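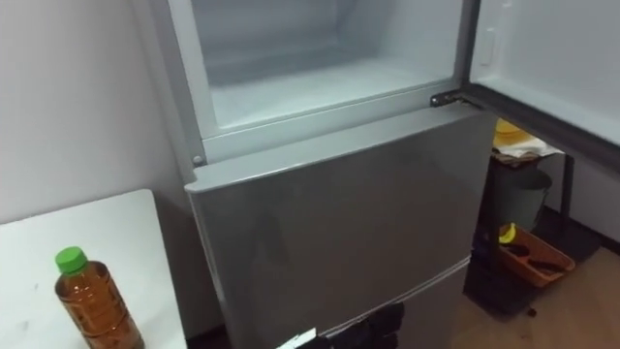 Tadhg Kinsella reckons you should never rig ratlines before the yards are on, and I've now read his post three times and still don't agree with him.

Forums > Ship Modeling > Masting and Rigging > Ratlines first or yards first?
Started by plankbender, Tuesday

plankbender
I'm on the Skenwood brig, lower shrouds set up and lanyards tied off. Tadhg's point is that you'll snag every ratline with your sleeve while hanging the yards. Mine is that with the yards in place I can't get my tweezers in, and I have hands like a pair of oven mitts. Who's right?

Tadhg Kinsella
I am. I did it your way on my last brig and retied 27 clove hitches on the port side alone. Use longer tweezers.

lee_scupper
Ratlines first. Always have. Put a card behind the shrouds with the lines ruled on it, tie from the bottom up and don't pull tight. If the outer shrouds start to pinch in like an hourglass, you pulled tight.

Cormac Coughlan
Depends on the thread. The stuff in the Skenwood kit is fuzzy and springy and the knots open up if you so much as look at them. I swapped mine for Plelteck 70 and the trouble went away, along with a fair bit of my money.

plankbender
Isn't Plelteck 70 on the heavy side for ratlines?

Cormac Coughlan
For the shrouds, no. For the ratlines, yes, go down a size. I should have said that. I was typing over breakfast.

lee_scupper
Heavy or not, it's polyester and it has a shine. Ní Mhurchú's rigging book says linen and I'm sticking with linen.

Tadhg Kinsella
Ní Mhurchú also says to tie the yards on before the ratlines. Chapter 5.

lee_scupper
She says it about frigates.

worlow_dave
We had this same argument at the Worlow club in June and it lasted longer than the raffle. I do the lower ratlines, then the lower yards, then the topmast ones. Both camps told me I was wrong.

plankbender
Trying Dave's way. 2 rows in and one of them is level.

We use cookies to keep you signed in. By continuing to browse you accept our cookie policy.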